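Do You Need a New Computer, or Do You Need to Be Left Alone?

10/10/2022

My mother-in-law, Pouran Abbasi, got a letter in February telling her that her computer had reached "end of confidence." I have read the letter 3 times and I still don't know what that means. It came from Skornaver, who sold her the machine and who would be happy to sell her the next one at a loyalty price. The computer turned on fine. It did her email, her recipes and the slow card game she plays against people in other countries. Somebody in a sales office had lost confidence in it, and she was supposed to care.

I have a long memory for this kind of thing. In 1984 my father was told his refrigerator was inefficient, and he replaced it with one that died before I finished high school. The old one went to my uncle's garage and kept soda cold in there for years. I know one refrigerator doesn't prove anything. I still think about it every time a company gets worried on my behalf.

What the letter said

Most of it was the word "may." The computer may become slow. Parts may become hard to find. She may experience interruptions. All of that may also be true of me.

Then there was a chart. It had a green zone, a yellow zone and a red zone, with no numbers on either side. Her computer was in the red zone. I called and asked what was being measured, and the young man on the phone told me it was a "health index." I asked what went into the index. He said age. So it was a birthday chart.

Age is a lousy way to judge a thing you can test. If it's slow, time it. If it crashes, write down when. Pouran keeps a notebook by the phone anyway, so I asked her to put a mark in it whenever the computer annoyed her. After 6 weeks she had 4 marks, and one of them was for the card game changing its colors.

What I'd ask before paying anybody

My friend Omar Khasawneh fixed office machines for a living and he is even crankier than I am. His view is that people get scared because they picture a computer as one solid lump, and if the lump is old, it all has to go. He'd like everyone to see the inside of one once, just to get over it.

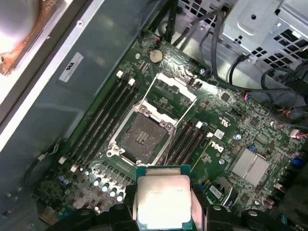 A processor over its open socket on a Dell board, then a thin circuit board.
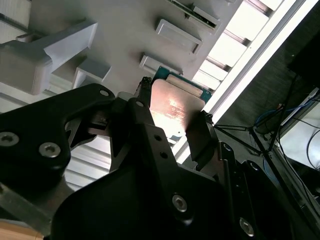 The subscription part

Tucked at the bottom of the letter was an offer for people who weren't ready to "transition." For a monthly fee she could join something called Skirex Care, which would watch over the old machine. I asked what watching over involved. It would send her alerts. I asked if anyone would come and fix it. No, but the alerts would tell her when to call, and the call was extra.

I don't think these people are crooks. I think somebody has a target to hit and a mailing list, and my mother-in-law is on the list. But she was ready to pay. She had the checkbook out. She told me it seemed rude not to answer.

We didn't answer. She still has the computer, and I put the letter in the drawer with the one from Shahbazi Windows, who are very concerned about her drafts.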